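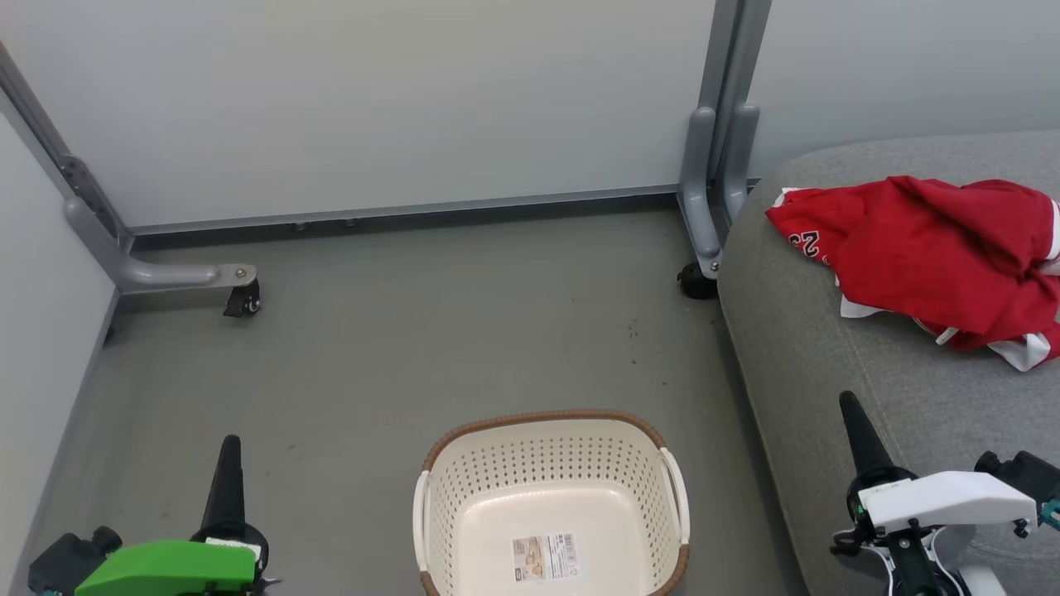
An empty laundry basket with rows of small holes in its sides, next to a gray sofa.

Have you ever looked closely at a laundry basket? I mean really looked, with your nose almost touching it? I did that one rainy afternoon in May, when I was supposed to be putting my socks away, and I got stuck on one question. Why all the holes?

My name is Bilal Obeidat, and I write about everyday stuff for kids who ask "why" a lot. So let's talk about holes!

Say you play a basketball game and get really sweaty. Your jersey soaks up that sweat, and sweat is mostly water. If you stuff the jersey into a plastic bag and tie it shut, the water has no place to go. Tiny living things called bacteria love that. They eat what's in the sweat and make the stinky smell you notice when you open the bag (yuck!).

In a basket with holes, air can slip in one side and out the other. Moving air carries water away bit by bit. The word for this is evaporation — water turning into a gas called water vapor and floating off. It's the same thing that makes a puddle on the playground disappear.

Holes help in another way too. They use up less plastic, so the basket is lighter to carry. But the bottom of a basket can be smooth, like the one in my picture, and then the air has to come in through the sides. If you pack your clothes down hard, the ones in the middle hardly get any. I am very guilty of this.

Want to try it yourself? Get two washcloths and wet them both, then squeeze them out. Put one in a plastic bag and close it. Lay the other one flat in a basket with holes. Wait 4 hours, then touch them both. Which one feels drier? Write it down, and try it again with the basket cloth rolled up in a ball.

Ask a grown-up before you borrow the washcloths, and hang them up when you're done!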